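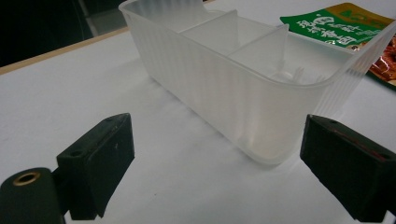 Elto Ribbed Drawer Tray, Frosted White, Three Compartments

I've been selling storage bits out of our shop in Arnstead for six years, and I'll admit I have favorites. The Elto tray is one of them! It's a long open-topped plastic tray with two thin dividers, so you get three compartments in a row, and the outside walls have a fine vertical ribbing that I think makes it look nicer than it needs to for something that lives in a drawer.

The plastic is frosted and lets the light through. You can't read a label through the wall, but you can usually tell that there's something in there (handy if you stack things on a shelf at eye level like I do). The corners are slightly rounded, so wiping it out with a damp cloth takes no time.

People ask me what it's for and I never have a short answer. My own one at home has pens at one end, then tape, then all the charging cables I swear I'll sort through some day. Nadine Darwish, who packs our orders, keeps tea bags in hers. Hussam Kanaan bought a pile of them for his bike repair place over in Kikville and uses them for valves and patches - he came back for more in March.

A few things to know before you order. There's no lid, and we don't stock one that fits. The dividers stay where they are, so if you want one big open space, have a look at the Sayegh tray instead, same shelf in the shop, a bit heavier and a bit more money. Please measure your drawer first, and measure the inside! I've taken back a lot of trays from people who measured the front.

Washing: warm water and a drop of dish soap. I wouldn't put it in the dishwasher. Scouring pads will leave marks on the frosted finish, so use something soft.

Item number 253
Color: frosted white
Compartments: 3
Lid: none
Sold singly or in a box of 6

Boxes of six go out in one carton with paper between the trays. If you're fitting out a classroom or a workshop and need a bigger quantity, call me before noon and I'll check what's in the back. Returns are fine within a month as long as the tray is clean and you still have the receipt.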